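Section 3: Setting up the table and the wall side

Read the complete section before you begin. The Zurkeo table is delivered in one carton, and the wall strip is in a separate bag with the screws. If the bag is missing, please write to Vovotach and give the number 952, which is the part number of the strip.

3.1 Choosing the place

1. Choose a smooth wall without skirting heater or pipes.
2. Measure the free length of the wall. The table needs 2,000 mm, and the chair needs 763 mm of free floor in front of it.
3. Sweep the floor before you bring the table in. Small stones under the feet will scratch the floor and also make the table stand crooked.

Note: It is permitted to use the table without a wall behind it. In this case leave out part 3.2 and keep the strip for later.

3.2 Bringing the table to the wall

1. Two persons lift the table. Do not pull it by the top.
2. Put it down one hand's width from the wall and turn all four feet until it does not rock.
3. Push it slowly to the wall until the back edge touches along the full length.
4. Look along the back edge from one end. The line between table and wall shall be thin and without steps.

Caution: Keep your fingers away from the back edge during step 3.

The white top has no pattern, and for this reason every mark of a pen or a cup is seen quickly. Leave the middle part free and place bins and other larger things to the side.

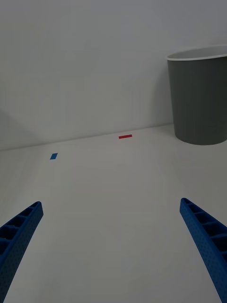 Kwok wrote to us after the first edition that the feet should be adjusted a second time on the next day, as on a soft floor the table goes down a little during the night. We agree with this remark, and it is now step 1 of part 3.3.

3.3 After one day

1. Check again if the table rocks. Turn the feet if necessary.
2. Fix the wall strip with the short screws. Start in the middle and go to the two ends.
3. Tighten the screws by hand only. An electric screwdriver can break the strip.

3.4 Cleaning the top

1. Remove dust with a dry cloth.
2. For marks, use warm water with a little washing-up liquid. Wipe in straight lines from the wall to the front edge.
3. Dry the top at once, above all along the wall, where water stays.

Caution: Do not use scouring powder or the rough side of a sponge. The surface becomes dull and it cannot be repaired.

Note: For ink, the Ternivia cleaning paste may be used. Try it first under the front edge. One tube of 400 ml is enough for a long time.

The assembly of the drawer is described in Section 4.

Text of this section last changed: November 7, 2020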